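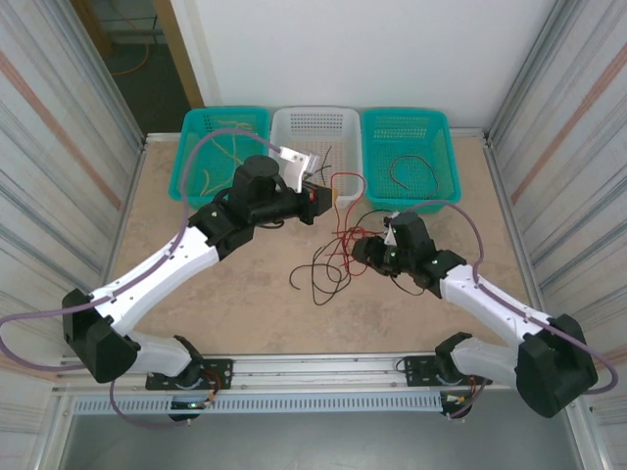
Three plastic baskets, lined up at the back of the table

Search the FAQ Go

Mitby Swap Day: your questions

How many tables do you have?
I've got 70 this October, and they go fast — so write to me early!

Can I bring baby clothes?
Yes please! Just wash them first. 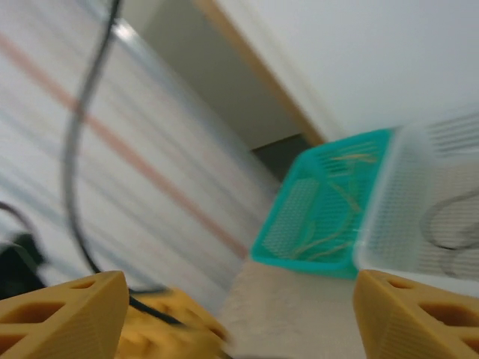 Can I plug in a lamp?
Lamps are fine, and I can lend you a power strip if you ask ahead. Do tape your cord down, though — a thin black cable like the one in the photo is so easy to trip on once the hall gets busy.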